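Throw-ins in Soccer

I've been keeping this little encyclopedia of soccer terms going for a good while now, and the throw-in is the entry people write to me about most. Not penalties, not offside — the throw-in! So I've given it a proper rewrite (last updated 13/09/2025) and tried to cover the things readers keep asking.

What it is

A throw-in is how play restarts after the whole of the ball crosses a sideline, either on the ground or in the air. It goes to the team that didn't touch the ball last. The sidelines are called touchlines in the rule book, and you'll hear coaches use both words, sometimes in the same sentence. I use "sideline" here since that's what most of my readers grew up with.

The word "whole" matters a lot. If even a sliver of the ball is hanging over the line, it's still in play. I played fullback for years in the Foltow rec league and I must have stopped dead a hundred times for balls that were still in. The line belongs to the field, and the outside edge of it is what counts.

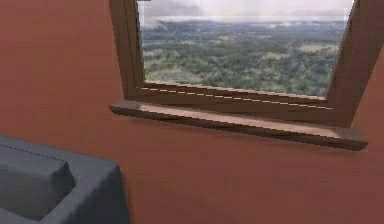 How to take one

The thrower has to face the field. Part of each foot must be on the sideline or on the ground outside it, and both feet need to be touching the ground when the ball is let go. The ball is thrown with both hands, from behind and over the head, from the spot where it went out.

That's really the whole recipe, but people mess it up in wonderful ways. The most common one I see in kids' games is the back foot popping up at the end. Dragging the toe is fine. Lifting it isn't. The second is starting the throw from the forehead, which looks like a basketball pass and gets whistled right away by any referee who is awake.

Spin on the ball is another thing that gets argued over. Plenty of parents (and a few coaches, sadly) will yell "foul throw" when the ball comes out spinning. Spin by itself isn't against the rules. It may be a clue that one hand did most of the work, but the referee has to judge the throw and can't go by the spin.

Opponents have to stay at least two yards from the spot where the throw is taken. Jumping up and down right in front of the thrower used to be a favorite trick at my level, and now it can get you a yellow card if you're too close.

What happens if it's wrong

If the throw is taken badly, the other team gets a throw-in from the same place. If the ball never comes onto the field at all and was thrown correctly, the same team tries again. That second one surprises people every time. I once watched both benches in a Kivura Cup match shout for the ball after a throw curled along the outside of the line, and the referee just handed it back to the kid who'd thrown it.

The thrower can't touch the ball again until somebody else has. Do that and it's an indirect free kick for the other side, or a direct one (possibly a penalty) if you handle it.

Scoring and offside

You can't score straight from a throw-in. If the ball sails into the other team's goal without touching anybody, it's a goal kick. If you somehow throw it into your own net untouched, it's a corner kick for the opponents, and you will hear about it for the rest of the season.

You also can't be offside if you receive the ball directly from a throw-in. I think this is the most underused rule in amateur soccer. A forward can wander in behind the defense, stand there, and be perfectly legal. The moment a teammate plays the next ball, the normal offside rule is back on, so the forward has to be quick about it.

The long throw

Some teams treat a throw near the corner flag like a free cross into the box, and I love it. The thrower takes a run-up, arches the back, and whips the ball in flat. A good one is hard to defend. The catch is that it takes ages, and it pulls your tall defenders up the field, so a cleared ball can turn into a sprint race going the other way.

For a while I coached at Arska, a small club with a bumpy field and a wicked crosswind, and in February we worked on nothing but throws for two straight weeks. One of our midfielders got up to 24 yards, measured with a tape, and for a fourteen-year-old that felt enormous. We practiced 200 throws as a team in one evening and everybody's shoulders hurt the next day, mine included. I wouldn't do that many again. Short sets spread over a few sessions did more for the kids and we had fewer complaints.

The short throw

Most throws are short ones, and most of them get wasted. The usual picture is four teammates standing still with a marker each, and the thrower looking around and finally chucking it down the line. What helps is movement. One player checks toward the thrower and drags a defender along, and another runs into the space left behind. Throw to the feet, or to the chest if the receiver is good with it, and expect the ball back. The thrower is usually the one unmarked person nearby!

At Yilma, where I help out these days, we call that the "bounce." Throw, one touch back, and away up the field. It's simple stuff, and the under-twelves picked it up faster than the grown-ups did. 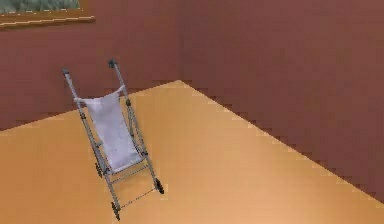

A folded-open umbrella stroller, seen at an angle.

Throw-ins in small-sided games

Check your local rules here, because they vary a lot. Many youth leagues swap the throw-in for a kick-in or let the player dribble the ball in. In indoor games on a walled court there may be no throw-in at all. Futsal uses a kick-in from the line, and it comes with a time limit that catches outdoor players off guard. Some leagues for the youngest kids also let them have a second try after a bad throw, with a quick word from the referee in between. I'm all for it.

Equipment and practice notes

You don't need anything special. A ball, a line, and a partner will do. I like a slightly heavier ball for older players in short sets, though never with little ones. Dry hands help more than you'd think, so keep a towel by the bench on rainy days if your league allows it.

See also: Corner kick, Goal kick, Kick-in, Offside, Indirect free kick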